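Kundier bench notebook
Filed under: Simulation / Test practice / Kitchen tasks
4 min read

2/23/23

Scene acceptance rules for the sink tasks, second pass. The first pass was a page of loose remarks and two of us read it differently, so this one is written as rules with a pass or fail against each. It applies to the rendered kitchen only. The physical bench has its own sheet and stays as it is until March.

Starting point: 355 episodes exported from the Hokside scene set, 77 rejected by the old checker. On review, most of the rejects had nothing wrong with the physics. The checker compared object positions against a bounding box for the sink, and that box included the rim. A dish standing on the rim passed, and a dish leaning on the basin wall failed.

Rule 1. "In the sink" means the object's lowest contact point is on the basin floor. Rim contact does not count. Wall contact is allowed and gets logged.

Rule 2. Objects settle before the first recorded step. Anything still moving at step 9 fails the episode. No manual nudging of poses after settling.

Rule 3. Soiled dishes are judged on the texture and on any loose food body separately. A plate with stain texture and no food body is "stained". A plate with a food body on it is "loaded". Do not merge the two labels, the planner treats them differently.

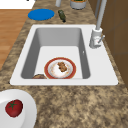

Fig. 1. Sink scene, start-state check. Plate in basin with stains and a clump of food: label "loaded".

Rule 4. Any object the task names must be identifiable from the task view. In Fig. 1 the plate is fine. The brown object in the front left corner of the basin is not: only its upper curve shows over the front wall, and I can't say from the view whether it is a dish or food. If the task names it, the view fails. If it is a distractor, the view passes and the object is marked "occluded".

Rule 5. Distractors stay where the generator put them. The green bottle and the blue disc behind the sink are both acceptable. The tomato on the white plate at front left is also acceptable, though that plate runs out of view and must not be used as a place target from this camera.

Rule 6. Clearance. The faucet is on the right side of the rim and the spout goes up out of view, so its full height has to come from the model file. Use the collision mesh for planning, never the visual mesh. The Nustico planner loads the visual mesh by default. Check the flag on every run.

Rule 7. Reviewer records the scene hash, the rule number and one line of reason for each reject. "Looks wrong" is not a reason. I found several of mine in the old log.

Still open: the distance between plate edge and front basin wall. The plate in Fig. 1 sits close to that wall, and an edge grasp from the near side would be tight. The Gilani guideline draft gives a minimum gap for physical bins but says nothing on sinks. Leaving it as a logged value for now, no threshold.

Rerun of the checker with Rules 1 and 2 is queued on the full set, 1,237 scenes. Rules 3 to 5 need a person and will be done on the rejects first.

Comments (3)

benchrat_2: Rule 1 needs a line for stacked dishes. The upper plate never touches the basin floor.

Reply from author: Agreed. Will add "or is supported by an object that does".

mk_sim: For Rule 6, can the flag go in the run header? I forget it every time I switch configs.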